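Cludside > Newsletter > Equipment and Budget

What we are buying for the second robot cell, and when

The budget for the second cell was approved before the break, and several people have asked what it covers. The short version is that we are spending more on simulation first and ordering the arm later in the year.

Last year we bought the arm for cell one, then spent most of the spring finding out that the table was the wrong height and the trays sat too far out to reach. We paid for a new table and two sets of brackets that were never in the plan. Fahad Abbasi asked that cell two be laid out in software before any hardware is ordered, and that is how the money has been split.

The Olluleo license is renewed for the year at $2844. It covers both workstations. The tabletop tasks are being built in it now, with small objects and trays on a plain white table, and we can move the table or swap a tray without buying anything.

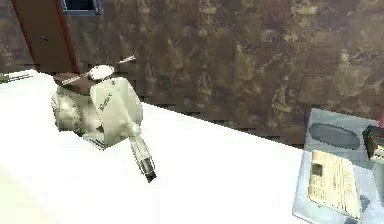 A graphics card for the older workstation is $1663. Renders on that machine take all night at present and it is holding up the queue. The card is in stock at Stumus and should be installed this month.

Model assets are bought one at a time as tasks need them. We have set a limit of 10 new objects for the first half of the year. If your task needs something that isn't in the library, check with Fahad before you buy it. Two of us paid for the same set of trays last year.

The arm itself is on hold until September. Jafri has given us a quote but it runs out before then, so expect the number to change. We will ask them and one other supplier to quote again once the reach and table size are settled. The gripper will be quoted separately. Please don't contact either supplier directly, as we ended up with three different prices for cell one.

Still open:

- Whether the cell one table can be reused. It needs new feet, quoted at $103 for the set.
- Floor space. The layout needs room to walk behind the table, and the shelving by the back wall may have to move.
- Training days for the new arm, which are not in the current budget.

If you have a task you want considered in the layout, send Fahad a list of the objects and their sizes. Rough sizes are fine for now.

Posted January 4, 2026

Cludside Equipment Desk | Contact | Back to top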